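Ticket 464
Subject: Tidy table task stops or drops small objects
Product: Zarnon task runner, policy "table tidy"
Opened by: Bohdan Dmytriv
Assigned to: Jyoti Khurana
Priority: Normal
Status: Waiting for customer

Bohdan Dmytriv wrote:

Good morning. We are evaluating your table tidy policy for our meeting room at Grundasach. The task is simple for a person: collect the things that people leave on the table, put them to one side, and do not touch the vases. We would like to know if the machine can do this every evening without a person standing next to it.

At the moment it can not. We made 185 runs before I decided to write to you. The large objects are mostly fine. The problems are with these:

1. Computer mouse. The fingers close on the rounded end and the mouse turns away. When the approach is across the narrow sides, it is lifted correctly.
2. Thin booklet lying flat. The fingers slide over the cover. The log says "grasp closed, width 0" and then the task continues as if the booklet was moved. I think this is the more serious one, because the report in the evening says "table clear".
3. Pen near a vase. The arm goes to the pen, stops, waits 15 seconds and returns home with code 9.

What I already tried: restart of the runner, new calibration of the wrist, slower closing speed, other finger pads. The slower speed helped a little with the mouse. It did not change anything for the booklet. 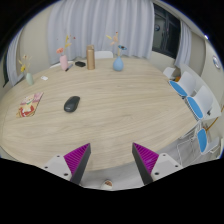
The position of the objects is different in each run, and we do not want to fix it. If I must first arrange the table for the machine, I can also clean it myself.

Please tell me if this is a wrong setting on our side or a limit of the policy.

Regards,
Bohdan

Jyoti Khurana wrote:

Hi Bohdan, thanks for the detailed report. Taking them in your order.

Mouse: the grasp planner prefers the longest axis by default. Set grasp_axis to "short" and please run it again.

Booklet: flat paper items are not supported in this version. The arm needs an edge to get under, and on a hard table there isn't one. The false "table clear" is a bug and I have passed it on to the developers.

Code 9 means the keep-out zone was reached. What radius do you have for the vases?

Bohdan Dmytriv wrote:

Hello Jyoti. The radius is the default value, I never changed it. I could not find it in the manual, only in the old Kandpal notes.

With grasp_axis "short" the mouse is much better. In the last session it failed once, when it was lying diagonally and the arm came from the far side.

About the booklet: could the arm push it to the edge of the table and take it there? My colleague does it like this with one hand, without thinking.

Jyoti Khurana wrote:

Pushing to the edge works in our lab on a straight table. With a curved edge the booklet tends to rotate and fall, so we haven't released it. I can turn on the test version for your account if you accept some booklets on the floor.

For the pen, please reduce keepout_radius one step at a time and stop as soon as a vase is touched. Use an empty vase for this, please.

Bohdan Dmytriv wrote:

I accept the floor. Please turn it on. I will test on Saturday, when the room is free, and attach the logs here.

For my report I will write: mouse yes, pen maybe, booklet no. Please correct me if this is unfair. The ticket should stay open until the "table clear" message is repaired.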